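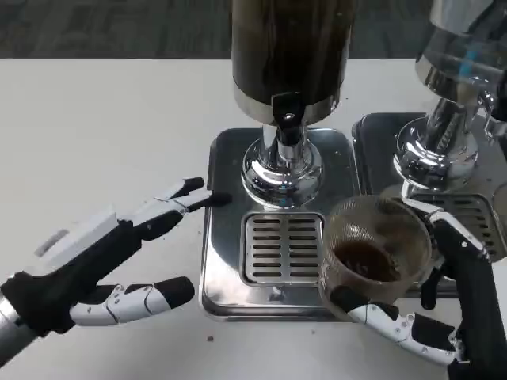 Chapter 11
The Breakfast Problem

Learning goals
Explain the difference between a fixed cost and a variable cost.
Work out the cost per guest of a service that is "free."
Describe why hotels keep offering things their managers complain about.

Breakfast is the only meal a hotel gives away, and the only one guests will set an alarm for. People who would never drink three glasses of orange juice at home drink them on the road with a sense of duty. They have paid for the room, the juice is included, and they intend to get their money back a glass at a time.

Domnica Lungu managed the Pluster, a 155-room hotel near a ring road, and spent one February trying to find out what this cost her. Her supplier's bills were easy to read. Juice, cereal, eggs, and bread came to 1,350 dollars a week. When the hotel was full the bill went up, and when it was empty the bill went down, though never as far as she hoped. Costs that move with the number of guests are called variable costs.

Then there was everything else. Wages for the breakfast crew, the lease on the equipment, and the heating for a room used four hours a day came to another 1,000 dollars a week. That figure stayed put whether the dining room held a wedding party or one salesman with a newspaper. These are fixed costs, and they have no interest in how your week is going.

Lungu's first idea was to charge for breakfast. Her second, after reading the guest comments at the Gretus across the road, which had tried it, was to leave breakfast alone and look at the room rate.

Before you read on, write down what you think one extra guest adds to the weekly bill. Keep the note. Most students divide the whole 2,350 dollars by the number of guests, and Section 11.1 begins with why that gives the wrong answer.

Key terms: fixed cost, variable cost, marginal cost, bundling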